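Mestanus Desktop Refurbishing Guide
Section 4: Installing the processor and hard disk drive

Applies to side-opening tower cases with a land-type CPU socket. Allow 21 minutes for the full section. Read all steps before you begin.

4.1 Preparation

1. Shut down the computer, unplug the power cord and hold the power button for 5 seconds.
2. Lay the tower on its side with the removable panel facing up.
3. Release the panel and set it aside.
4. Put on a grounded wrist strap and clip it to bare metal on the chassis.

CAUTION: Do not open the power supply unit. It contains no parts that can be serviced.

4.2 Processor

1. Release the load lever and raise the metal retention bracket until it stays open.
2. Inspect the socket under good light. Contacts must be even, with no lint or paste on them. Do not touch them.
3. Hold the processor by its edges with the heat spreader facing up. Match the notches on the processor to those in the socket.
4. Lower it straight down. Do not slide or press it.
5. Close the bracket and lock the lever. Some resistance is normal. 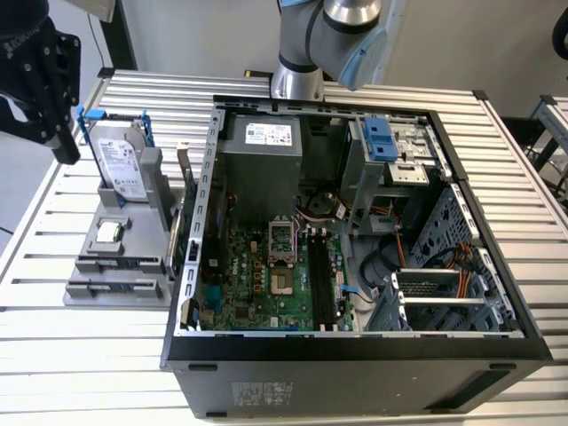
Before you move on to the drive, route the power cables so that they do not cross the socket or the memory slots. The heat sink is fitted in Section 5 – do not power on the computer before then.

4.3 Hard disk drive

1. Snap one blue rail onto each long side of the drive. The pins on the rail go into the screw holes; no screws are used.
2. Turn the drive so that its connectors face the cable side of the cage.
3. Slide the drive in until both rails click.
4. Connect the SATA data cable, then the power cable. Both connectors are keyed and fit one way only.

NOTE: Rails from the Bedine kit are slightly thicker than the originals. If the drive binds, remove it and check that the rails are seated flat – do not force it.

4.4 Check

Pull lightly on each cable. Confirm that no loose parts remain in the case. Record the drive serial number on the Kelemen work sheet, then continue with Section 5.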